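Bathroom chore run, pre-start check
Site: Adard sim room 3
Checked by: Benedek Bíró, 2026-07-13

Emergency stop: OK
Joint limits loaded: OK
Door clearance, right arm: WATCH. Keep speed at 5 until it backs off.
Tank-top item: move it before any lid task.
Grip force: OK, and so much gentler than in October!
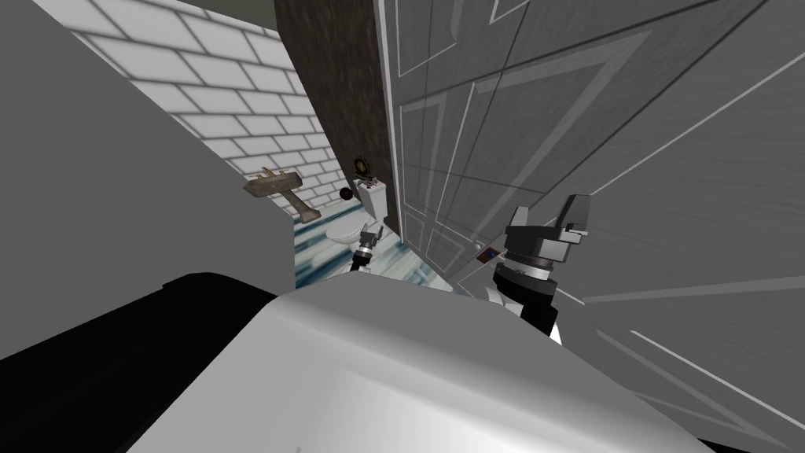 Left gripper by the toilet bowl, right gripper at the door.

Comment: Wiping is nearly there, I love it. Lids still need work. Retest after 7 clean runs.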